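Automation Laboratory Completes First Round of Gripper Finger Comparison

November 1, 2024

The Clulitz Automation Laboratory has completed the first round of its comparison of gripper fingers for small-object handling. The work was carried out in October on the laboratory's tabletop arm station and forms part of the Dantas program, under which the laboratory reviews end-of-arm equipment before it is approved for use by other departments. A second round is planned, and departments that expect to request an arm station in the coming year are asked to read the notes below before submitting their equipment lists.

The comparison was prompted by requests from several departments for a single recommended finger set. Until now, each station has been fitted according to the preference of the group using it. This has made it difficult to share programs between stations, and it has meant that results reported by one group could not easily be repeated by another. The laboratory was asked to test the available options under the same conditions and to report on grip, wear, camera visibility and ease of changeover.

Two finger sets were included. The first, supplied by Vurkedo, has a soft outer covering over a stiff core. The second, supplied by Fondberg, is a bare molded finger with a shallow groove along the gripping face. Both sets were mounted on the same gripper body and driven by the same controller. The wrist camera remained in place throughout, and its settings were not changed between sets.

A group of everyday office and workshop items was selected for the trials. Items were chosen because they are found in most departments and can be replaced without difficulty. They included markers, tape rolls, small boxes, cable ties and plastic bottle caps. Each finger set completed 2000 pick attempts, divided evenly between single items placed at random and single items placed at fixed marks. No attempts were made on piled or overlapping items in this round.

Among the items tested, the whiteboard marker received the most attention. Its round barrel can roll when touched by one finger before the other, and its pale body offers little contrast against a light tabletop. It is also an item whose direction matters, as the receiving tray requires the cap to face a given way. For these reasons the marker was used both as a grip test and as a test of how well the wrist camera and its software could determine the position and direction of an object.

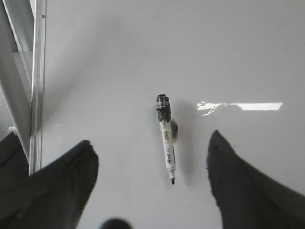

Wrist camera view of a whiteboard marker between the open gripper fingers.

Lighting proved to be a larger factor than expected. On a glossy surface, overhead fixtures can produce bright bands that the detection software may treat as the edge of an object. With the marker, the software at times reported a false second object where only a reflection was present. The soft shadow beside an item caused a related difficulty, as it tended to pull the estimated center of the item to one side. Neither effect depended on the finger set in use, and both were reduced after the exposure time was shortened and the detection area was limited to the central part of the table.

The position of the fingers within the camera view also affected the results. A wrist camera will normally see part of the gripper, and the fingers are close enough to the lens to appear out of focus. The soft covering on the Vurkedo set gives the fingers a less distinct outline, and the software required a larger masked area to avoid confusing the finger edges with objects on the table. The Fondberg set could be masked more closely. The difference was of little importance for items near the middle of the view, but items lying close to a fingertip were missed more often with the Vurkedo set until the mask had been adjusted.

In grip tests, the Vurkedo set performed better on round items. The covering gives slightly on contact and appears to steady a barrel before the fingers close fully. On markers placed at random, the Vurkedo set recorded 41 dropped or missed picks over the full series, while the Fondberg set recorded 80. Most of the failures with the Fondberg set took place when one finger reached the barrel early and caused it to roll. On small boxes and other items with flat sides, the two sets gave results close enough that the laboratory does not consider the difference meaningful.

The groove on the Fondberg fingers was intended to help with round items. It did so when the barrel was lined up with the groove, but a small error in the approach angle was enough to place the barrel on the edge of the groove instead. A revised approach routine, in which the wrist is turned to match the direction of the barrel before the arm is lowered, improved the results for both sets. This routine has been added to the shared program library and may be used at any station running the current controller release.

Wear was examined at the end of the series. The Fondberg fingers showed light marks on the gripping face and no change in grip. The covering on the Vurkedo fingers had begun to loosen at one corner and had collected lint and dust, which reduced its hold on smooth plastic until it was cleaned. Departments that choose the Vurkedo set should plan for regular cleaning and should keep a spare pair of coverings at the station. The laboratory has not yet established how long a covering will last in daily use.

Changeover between the sets took five minutes, including the camera mask change and a short check of the closing position. Staff are reminded that the closing position must be reset whenever the finger type is changed. The covered fingers are thicker, and a controller set for the bare fingers will apply more force than intended. The reset procedure is posted at each station and is also included in the equipment manual held by the laboratory.

The laboratory also compared two controller settings for closing speed. At the faster setting, round items rolled more often with both finger sets, and the time saved on each pick was lost to repeated attempts. The slower setting is now the default on the tabletop arm station. Groups handling only flat-sided items may request the faster setting, provided that the change is entered in the station log and reversed at the end of the session.

On the basis of the first round, the laboratory makes the following interim recommendations. Stations that handle markers, pens, tubes or similar items should be fitted with the Vurkedo set. Stations that handle boxes and other flat-sided parts may keep the Fondberg set, which requires less upkeep. Stations used for mixed items should be fitted with the Vurkedo set until the second round has been completed. No station is required to change its equipment at this time, and groups with work in progress are advised to finish it with the fingers already installed.

The second round will cover items that touch or overlap, thin items lying flat on the table, and transparent packaging. It will also include a matte table covering, so that the effect of surface reflections can be measured separately from the effect of room lighting. A second camera position, set farther back from the fingers, will be tested if a suitable bracket can be obtained in time. The same gripper body will be used so that the results can be read alongside those of the first round.

Departments wishing to propose items for the second round may deliver samples to the laboratory's front office with a completed item form. Samples should be clean, empty if they are containers, and small enough to be picked up with one hand. Items with sharp edges or exposed batteries cannot be accepted. Samples will be kept until the end of the round and may be collected afterward on request.

Full result tables, the revised approach routine and the camera mask files for both finger sets are available in the Dantas section of the shared library. Questions about fitting or adjusting either set should be sent to the laboratory through the equipment support form. Requests for time on the tabletop arm station are handled separately and should be made through the station calendar.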